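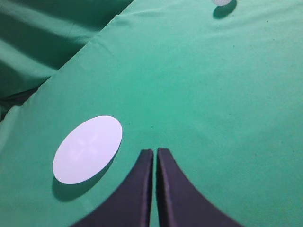

Your Clenonine table cloth is ready to use as soon as it comes out of the bag, but five minutes of setting up will make it so much nicer to work on! Fresh from the package it will want to hold on to its folds, and that's perfectly fine. What you're after is one good flat area to work on. Look at how the green cloth lies smooth toward the right, while the soft folds and ridges are bunched up toward the upper left. A flat patch like that is plenty for a first project, and you can sort out the rest as you go.

3. Setting Up the Cloth

Before you start, clear the tabletop and wipe it down. Let it dry fully. Crumbs under the cloth feel like boulders once you're cutting or sketching on top of them.

3.1 Laying it out

1. Shake the cloth out once, outdoors if you can. A little loose fuzz on the first shake is normal.
2. Find the care tag and place that corner at the far left of the table.
3. Unroll or unfold the cloth toward you. Don't tug yet.
4. Put both palms flat in the middle and sweep outward, slowly, all the way to the edges.
5. Go around the table and let the overhang drop evenly. On a table 100 cm wide you should have plenty on both sides.

Note: If a ridge keeps coming back, lift the whole edge nearest to it, let the air out, and lay it down again. Pressing harder on the ridge only pushes it somewhere else.

3.2 Getting rid of stubborn creases

Deep creases from shipping usually relax overnight. If you can't wait (we never can!), try this:

1. Turn the cloth face down on a clean towel.
2. Mist it lightly with plain water.
3. Iron on the lowest setting, no steam, with a thin cotton cloth in between. Keep the iron moving.
4. Flip it over and brush the fuzzy side with your hand, always in one direction.

CAUTION: Never put a bare iron on the fuzzy side. It flattens the surface and leaves a shiny mark that won't brush out.

CAUTION: Let the cloth cool completely before you put anything on it, especially foam, wax or candles.

3.3 Light and shade

This is our favorite part. The color changes a surprising amount depending on where your lamp is, so play with it. A lamp set low to one side will show up every little crease as a shadow, great for checking your smoothing. Once the cloth is flat, raise the lamp and bring it toward the middle for an even, calm surface that's easy on the eyes. Small beads and pins are much easier to find this way, too.

3.4 Using the Kingi edge clips (sold separately)

Slide one clip over each corner first, then space the others along the long sides. The clips fit tabletops up to 40 mm thick. Leave the cloth a touch slack between them so it doesn't pull when you lean on the table.

For washing and storage, go to Section 4.

Guides > Table Cloths > Clenonine > Setting Up

Related guides
Washing and Storing Your Clenonine
Uvero Lamp: Placement and Bulbs
Kingi Edge Clips: Fitting Chart
Cutting Mats and Soft Surfaces

© Pranthorpe | Contact us | Back to top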